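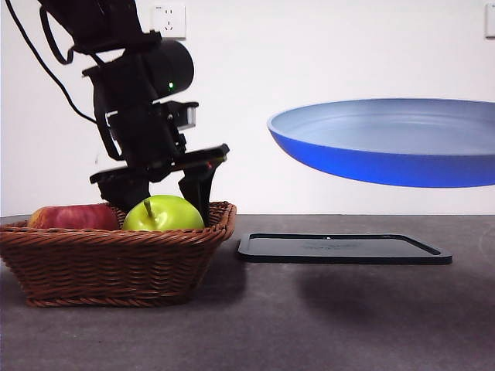 Severyn thinks the resting pulse numbers are junk, and told me so before I had my coat off. His case: we all take the Skostton stairs first, then sit for 5 minutes and call that rest.

Fair. July, 9 a.m., redid mine after 20 minutes in the chair. Dropped by roughly 10 beats. I have become fitter by sitting down, which I'd like to see the Poduval people put on a poster.

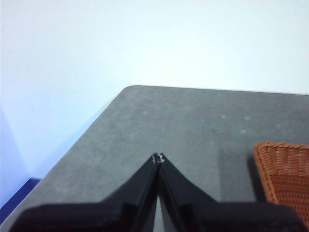

Gray tabletop, white wall behind.

Old readings stay in the log, marked "stairs." Severyn still has to redo his. He says he's too busy to rest. Evening walk group starts from the Skarkska end, bring the chest strap.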